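Findo reading club opens its second season in Ultthorpe with Stoyanova's family novel

2025-08-13

I've been wanting to write this one for months, so forgive me if I gush a bit. Findo, the little reading club I started above the bakery in Ultthorpe, is coming back for a second season, and we're opening with Tostutden, the novel by Stoyanova that half the town seems to have borrowed from me already (I would like my copy back, please, whoever has it).

If you haven't come across it, Tostutden is the story of two sisters growing up in a river port where everybody's father works on the boats and everybody's mother keeps the accounts. The older sister wants to leave. The younger one can't see why anyone would. Then the port closes, and the book follows them into middle age, through a wedding that goes badly and a very long argument over a house. It's slow in places, I'll admit. The chapters in the shipping office nearly lost me the first time round. But the last 100 pages are some of the best I've read, and I cried on a bus, which I don't do!

We'll be reading it in 11 parts, one a week, with a short break in the middle so that slower readers (me included) can catch up. You don't need to have studied anything or have clever things to say. Last season some of our best evenings started with someone grumbling that they couldn't stand the main character.

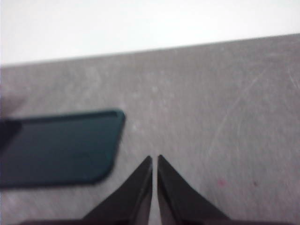 How to join

Pop into the library in Ultthorpe and put your name on the Findo sheet at the front desk. It costs nothing. We've got over 200 copies to lend this time, thanks to a very kind grant, and there are large print ones too if you ask. If you'd rather buy your own, any edition will do, though the page numbers won't match ours and you'll have to go by chapter.

What happens on the night

Doors open at seven and we start talking when the kettle's boiled. I read a page or two aloud, somebody usually disagrees with how I've read it, and off we go. We finish by nine. Bring a cushion if you've got one, as the chairs are hard. Children over 12 are welcome if they come with a grown-up, but do bear in mind that the wedding chapters have some strong language in them.

The season wraps up in December with a supper, where we'll vote on the next book. I already know what I'm voting for, and I'm keeping quiet until then.

For press

Review copies and interviews can be arranged through Findo, care of Ultthorpe library. I'm happy to chat to local papers, radio or other reading clubs, mornings are best.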